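**Soltano announces Fevia, a card game of bridges, ferries and badly timed fog**

*For release in November*

Grab a crew, pick a harbor and get your cargo across before the weather turns! Soltano is thrilled to announce Fevia, a new card game for two to five players, arriving in stores this November. Designed by Gunārs Ramanauskas and illustrated by Laine Adomaitis, Fevia drops everybody at the table into a chain of small islands where the only way to get anything done is to talk your neighbors into helping you do it.

Every player runs a harbor. Every harbor has something the others want – salt, rope, lamp oil, goats – and no harbor has enough boats. On your turn you play a route card, load it with whatever you can spare, and then ask the table for a crew. Anyone can join, anyone can refuse, and anyone who joins gets a share when the boat lands. If the boat lands. Each round ends with a fog card, and fog has a way of finding the route you care about most.

The box holds a deck of 106 cards, 80 of them routes and cargo, with the rest made up of fog, crew and harbor cards. There are also 18 wooden boats in five colors, a cloth bag for drawing them, and a short rule book that most groups will get through while somebody is still putting out the snacks. A full game takes less than an hour with four people. Two-player games go quicker and feel a good deal meaner (we mean that fondly).

Ramanauskas started on Fevia after a summer spent waiting for ferries that came late or left early, and once left from the other side of the island.

"I had a notebook and a lot of time," he says. "The first version was all about timetables, and it was terrible. My friends were very kind and played it twice. Then somebody at the table offered to trade me a goat for a seat on my boat, which the rules didn't cover at all, and everybody started shouting offers. I went home and threw out the timetables that same night!"

That bargaining is still the heart of the game. Deals can be for anything on the table, now or later, and the rules say plainly that promises about future turns don't have to be kept. Our testers took to this with real joy. One group in the spring played the same grudge through four games in a row and then asked to keep the test copy. 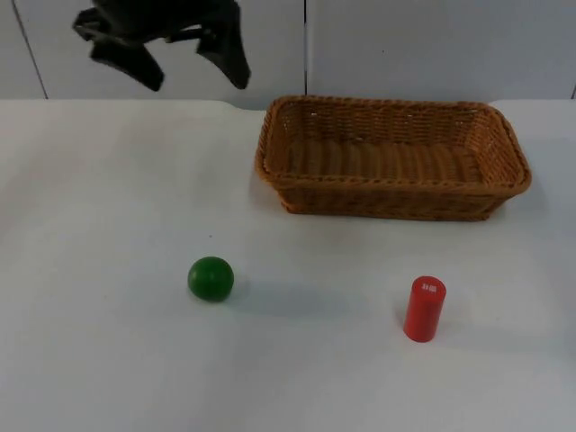
Is Fevia a good fit for younger players?

Children from eight and up can play with the full rules, and the book has a gentler "clear skies" version for younger ones that leaves out the fog cards and makes every deal binding. You still get the boats, the islands and the goats, and a game wraps up in half the time.

The art deserves a few words of its own. Adomaitis painted each island in a different season, so the winter harbor at Zariņš is all gray water and yellow windows, while the southern islands are so bright you can nearly smell the fish drying. Line up the route cards in order and their edges join into one long coastline. She also hid a lost hat somewhere on the coast, and she isn't telling anyone where to look.

"I wanted people to argue over which island they'd live on," says Adomaitis. "My own answer changed every month. Right now it's the one with the crooked lighthouse, but I painted that last, so it's still the favorite child."

Kheri Kirui led development at Soltano and spent most of the past year on the fog deck. Early versions had so much of it that players stopped sending boats at all and simply sat in their harbors hoarding rope. The finished deck has 18 fog cards, and a good number of them only slow a boat down or push it to a different island, where its cargo may be worth more than it was at home. Kirui also wrote the solo puzzles printed at the back of the rule book, each one a set position with a single boat left to land.

Fevia will be followed next year by Skinel, a small expansion that adds a sixth harbor, a smuggler and a set of night routes played face down. Skinel needs the base game to play, and its cards have a small moon in the corner so the two decks can be sorted apart again quickly. Justinas Tamošiūnaitė is designing it together with Ramanauskas, and the smuggler is already causing trouble in testing.

Shops that would like to run a demo evening can ask for a demo kit, with an open copy of the game, a one-page teaching guide and a stack of promo cards showing the Zariņš harbor in summer. Kits go out in the order requests come in. Reviewers can ask for a copy now, and we're happy to set up a teaching session over video for anyone who'd like to play a first game with the people who made it. Late afternoons suit the team best, but we'll find a time that works!

Rule book files will be free to download on release day, along with a printable score sheet and a large-print version of the card list.

**About Soltano**

Soltano makes card and board games for people who like to talk while they play. The team is small, the office table is large, and new prototypes are on it most evenings.

**Press contact**

Nnamdi Afolabi, Soltano press desk
Review copies, artwork and interview requests are all welcome.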